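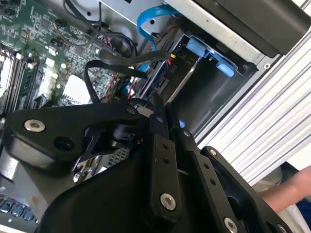
June 2020: more promises about the old computer

Read another article this morning telling me I can make an old computer "fly like new" in an afternoon. It was on the Plirkex site, same as the last one, and it had the same cheerful tone. Clean it out, add memory, buy a 4 dollar utility, enjoy your new life. I have had my doubts about this sort of thing for years and today did nothing to settle them.

My complaint is with the word "new." The machine I'm writing on was slow the day I brought it home from the shop in Clendudgate. I have the receipt. If it went back to being like new I would be exactly as annoyed as I am now.

Sushil Dixit phoned before lunch and I read him parts of it.

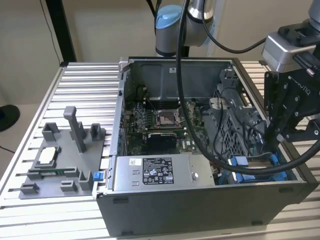 He thinks I'm being unfair. He put more memory in his and says it starts in 13 seconds. I asked what it did before and he said he never timed it, so there goes that. People spend the money and then they feel the speed. I did the same with the car when I bought the expensive gas for a whole October and told everyone it ran smoother.

What I would like to see is a plain list of which old desktops are worth bothering with and which should go to the recycler in Cuseck. The article says "most." Most of what? It was written by someone selling the parts, I'd guess, though there was no name on it at all.
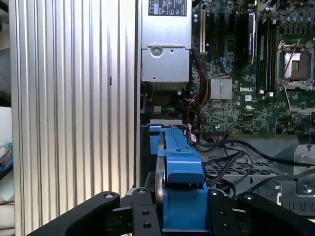

Power supply and connector inside a Dell.

Sushil says the Lyimo people will look any machine over for 55 dollars. Fine, but they also sell refurbished ones for 80, and I can't believe that doesn't color the advice. He says I think everybody is on the take. Not everybody.

Rain after that, so no walk. I pulled a few beans and gave up. Soup again, too salty, my own fault.
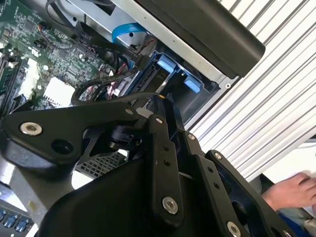 Up by the drive bay.

Went back to the article tonight to be fair to it. The part about backing up your files first is sensible and I have no quarrel with it. The part about "hidden junk" slowing everything down I don't believe for a minute — they never say what the junk is. I copied my letters and the tax folder over to the spare drive anyway. The rest can wait until I've slept on it, and I still haven't called Sushil back about the ladder.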